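4.2 Clear Plastic Parts on Dark Cloth
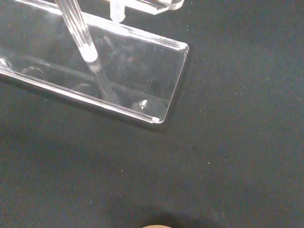
Figure 3. Wrist camera view of the acrylic tray task. Fine parallel ridges on the rod and thin highlights along the tray walls stand out against the dark gray fabric.

The second task group deals with transparent items. Clear organizers, stands and shallow trays are common on bathroom shelves and shop counters, and tidying them is a chore most people would expect a home machine to manage. Our earlier tests at the Bullotmont site used painted and cardboard items only, and the policy trained there did well enough that we moved to clear acrylic in December without changing the camera or the fingers.

Figure 3 shows why this step was harder than we planned for. The floor of the tray has nearly the same gray as the fabric under it, so there is little color difference between inside and outside. What the camera gets is mostly edges: a bright line on the long wall, a weaker one on the short wall, and the frosted tip partway down the rod. Below that tip there is a fainter streak that may be a lower section of the rod or its reflection in the tray floor. Femi Sani, who labeled this part of the set, marked such regions as "unclear" and left them out of the training targets.

We ran 200 trials with the tray task. Each trial asked the arm to approach the tray, close on one wall, and move the tray to a marked spot at the other end of the table. A trial was stopped after 30 seconds. The arm completed 162 of them. Most of the failures came during the approach. The fingers closed short of the wall or came down on top of it, and the controller read the contact as a finished grasp. In 2 trials the tray was lifted and then slipped before it reached the target.

The depth channel was of little use here. On clear walls it often returned the distance to the cloth, and on bright highlights it returned nothing at all. We therefore let the policy fall back on the color image when depth readings were missing over a large part of the view. This helped on straight walls. It helped less at rounded corners, where the highlight shifts as the wrist turns.

Reflections inside the tray were a separate problem. The floor carries soft reflections and faint outlines of the pieces above it, and these have the same pale look as real edges. The circular outlines in the floor were also picked up by the edge detector, although they play no part in the grasp. Dinesh Singhal added a short side-to-side wrist motion before the final approach so that two views could be compared. Edges that moved in a way that did not fit the estimated tray position were dropped. The motion adds time to each trial - a real cost under a fixed limit - but we kept it for all the runs reported in this section.

Small white specks on the fabric had no measurable effect. We had expected some false detections from lint and did not clean the cloth between trials.

A person does this chore in a moment and rarely looks twice. The Vonard controller can do it on most attempts, at a slower pace, with the tray on a plain background. We do not claim more than that. The Oyewole shelf tests in Section 4.3 use the same tray with other items placed behind it.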